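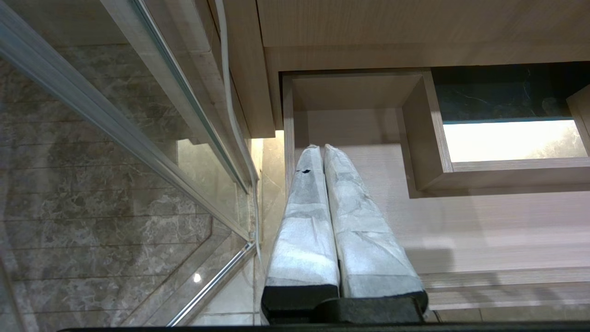 Obaidul Herath

4.3 Grasping two wrapped items at once

The claim we set out to test in this section is a modest one, and we still found it harder to support than we had hoped. Duvov, the grasp planner described in Section 3, is said to transfer to thin wrapped goods without retraining. The earlier report on Duvov rests on boxes and bottles, which hold their shape when squeezed. Tissue paper does not. It folds, it slides over itself, and it hides the outline of whatever is inside. We wanted to know whether the reported success rate says anything at all about items of this kind.

Figure 2. Wrist camera view with two tall bundles in white tissue held side by side between the fingers. The glass partition at left shows layered reflections of the marble tile wall.

We ran 40 trials with Duvov and 40 with the baseline, Coson, which closes the fingers at a fixed height and makes no use of the wrist image. Both methods used the same arm and the same gripper. In each trial the arm had to take hold of two upright bundles together, lift them, and keep them between the fingers until the end of the motion. A trial counted as a failure if either bundle slipped out. We did not count tearing as a failure, a choice we come back to below.

Duvov failed in 6 trials and Coson in 9. It would be easy to present this as a win for the learned planner, and an early draft of this paper did so. We no longer think the numbers can carry that weight. A gap of three failures in samples of this size is well within what we would expect from chance, and the order in which the trials were run was not fully random. The Coson trials came mostly in the second half of the session, when the wrapping had already been handled many times. Softer, more creased paper may be easier to hold or harder to hold – we did not measure this, and our opinions within the group differ.

The scoring also deserves some doubt. Success was judged from the wrist camera alone. In a view like the one in Figure 2, the lower ends of the bundles are between the fingers and the upper parts stand free. One can see that the paper is pressed. One cannot see how much force reaches the contents, or whether the wrapping is carrying the load. The bundle on the left has a small dark spot near its upper portion that could be read as a hole or a tear. A single image gives no way to tell if it was there before the grasp. For this reason we left damage out of the score, but a reader who cares about damage should treat both success rates as upper limits.

A second concern is the setting. Most grasping results are reported over a plain tabletop with even light. Our site has light wood cabinetry, polished stone and glass, and the glass is the hard part. The tile pattern appears doubled and slightly ghosted in it, and the metal rails of the partition add long straight edges that the segmentation step tends to like. With Nirkine, the segmentation model used by Duvov, the mask sometimes spread from the tissue into a bright patch of the background. White paper that is thin enough to look gray in places is a poor target for a method that leans on color. We fixed the worst cases by raising the mask threshold, and we did so after looking at the first results. That is tuning on the test set, on a small scale, and we would rather say so than have it found later.

What can be kept from these trials? The planner did find grasps on paired wrapped items without retraining, and it did so more often than it failed. The simple baseline did too. Until the two are compared in random order, with fresh wrapping for each trial and a force reading at the fingers, we see no ground for saying that the planner is the reason. The extra computing time it needs is certain; its benefit on this task is still open.

The same caution applies to the Roy grasp score, which we had planned to use for ranking candidate grasps in Section 5. High scores turned up in failed trials as well as successful ones. We report the score for completeness in the appendix and do not use it to select grasps in the remaining experiments.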